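Print this page | E-mail this page

# Rarkoveck two-arm tabletop set

Release notes and data card. Last edited 2022-03-26.

## What is in it

Rarkoveck is a set of recorded tabletop tasks done by two robot arms working over the same table. It was put together at Sorberg to test one question: how much does a policy gain from wrist views when the overhead view is already good? The set holds 2431 episodes. Of these, 636 are marked as held out and should not be used for training or for picking checkpoints.

Each episode has the wrist video from both arms, one overhead video, joint positions, gripper opening, and a short text instruction. The instruction was written before the episode was recorded and was not changed afterwards, even where the operator did something slightly different. A separate field, `note`, says so when that happened.

## Tasks

All tasks use dishes, small soft or hard items, and cloths. The instructions fall into four families: move an item from one dish to another, place an item beside a cloth, hand an item from arm to arm, and clear a dish. Dish colors vary on purpose. In an early version the color of the dish gave away the task, and the policy learned to ignore the instruction, so that version was dropped.

The table was not wiped or reset to a fixed layout between episodes. Start positions were set by hand inside a marked area.

## Wrist views

The wrist cameras sit close to the fingers. Large parts of the table are hidden in many frames, and the amount hidden changes with the wrist angle. When the wrist is rolled, the room behind the table comes into view as well, at a slant. We kept these frames. Cropping them to the table was tried in November and made the held-out results worse on the hand-over family, where the other arm is often near the edge of the picture. 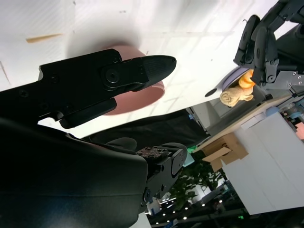
Wrist view with the near finger over a pink dish; the other gripper is at an orange-yellow item on a pale lavender plate.

The method we report, called Arain in the code, gives each wrist view a weight at every step. The weight comes from a small network that sees the image features and the joint positions of both arms. It has no labels of its own and is trained along with the policy. When one camera is mostly blocked by its own finger, the weight tends to move to the other camera or to the overhead view.

## Results

All policies were trained for the same number of steps on the same training split. Success was judged by a person watching the run on the real arms, using the written rule for that task family. Each policy got 50 trials per family, with the same start positions.

- Overhead view only: lowest of the three on every family
- All views, equal weights: better on single-arm moves, no clear change on hand-overs
- All views, Arain weights: best on hand-overs and on clearing a dish, level with equal weights on the rest

The gain on hand-overs is the main result. Placing beside a cloth did not improve, and we do not have a good account of why. Damian Krawczyk reran that family with longer training and saw the same thing.

A check with the weights frozen at their average value lost almost 50 percent of the hand-over gain. We take this to mean that the change from step to step matters as well as the average level.

## Files

- `train/` and `heldout/` – one folder per episode
- `splits.txt` – episode names by split
- `rules.md` – the success rule for each task family
- `arain/` – training and evaluation code

The loader expects the folder layout as shipped. If you rename episodes, rebuild the index with `python arain/index.py --root PATH` before training.

## Known problems

In 55 training episodes the left wrist video starts a few frames late. They are marked `late_left` and the loader pads them. Gripper opening is given in motor units, and the two arms do not share the same zero. Use the values in `calib.txt` to convert.

The room is visible in many wrist frames and changed little during recording. A policy could pick up on it. We have not tested the trained policies in another room. A second set, Utov, is being recorded elsewhere for that purpose and is not part of this release.

## Contact

Questions about the splits or the success rules go to Damian Krawczyk. Please give the episode name when you report a fault.

We use cookies to remember your display settings. Accept | Decline

Contact | © 2022 Sorberg | Back to top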